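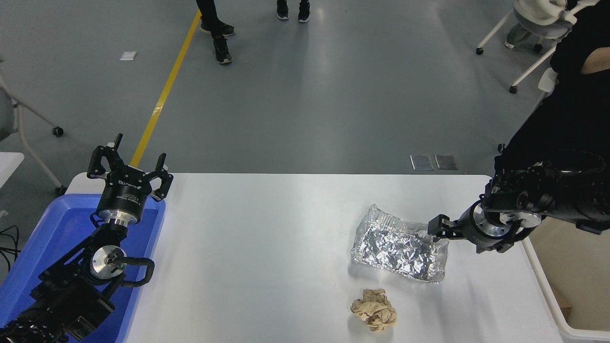
Household Waste and Recycling - Handout 2
Introduction to Environmental Studies, February 2021

Reading for this unit: the Alilby case study, first half. Bring it to class with your notes.

1. What counts as waste

In this course, waste means any material its holder throws away or intends to throw away. Value does not come into it. A clean sheet of foil in a trash can is waste, and the same sheet folded up in a kitchen drawer is not. Most of the arguments we will read about start from this definition, so learn it now.

2. The waste stream

Household waste is usually split by material: paper and card, glass, metals, plastics, food, textiles, and a remainder. The remainder is whatever does not fit elsewhere - diapers, vacuum dust, broken dishes.

The Alilby survey sorted the trash of 94 households over 10 days. The total collected was 955 kilograms. Work out the average per household per day before class. Keep two decimal places and show the units at each step.

3. Paper

Paper is made of plant fibers, mostly from wood. Each time it is pulped, the fibers get shorter and the sheet made from them is weaker. Mills deal with this by mixing in new fiber. Paper soaked in grease or food is normally kept out of the recycling stream, though many towns will take it with compost.

Brown paper has usually not been bleached. This does not stop it from being recycled, but it is often pulped with cardboard and kept apart from white office paper.

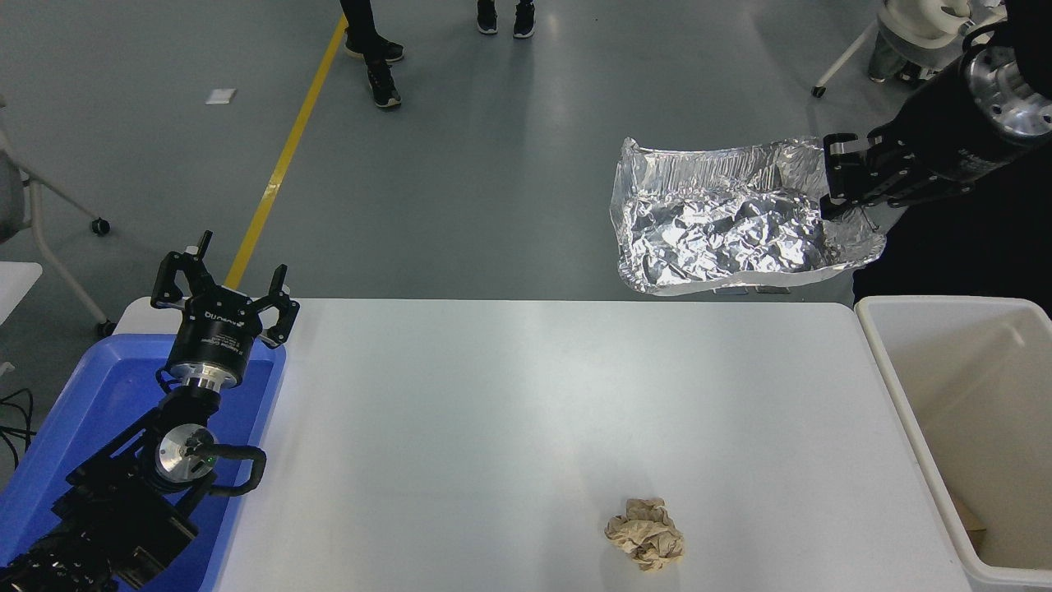
Fig. 2. Crumpled brown paper on a white table.

4. Aluminum

Aluminum can be melted and recast many times. Making it from ore takes far more energy than melting scrap. Cans are easy to collect. Foil is harder: it is thin, it is often dirty, and small pieces can drop through sorting screens. Some programs ask residents to save clean foil and press it into one larger ball.

5. Contamination

A load is contaminated when it holds enough of the wrong material to lower its price or get it rejected. The Lodhi depot rules, attached, list what is refused there. Compare them with the rules for your own town.

For next time

- Finish the Alilby calculation.
- Keep a list of what your household throws out over two days. Sort it using the groups in section 2.
- Write one paragraph on an item you could not place, and say where you put it in the end.

Lists are handed in at the start of class. Late work loses one mark.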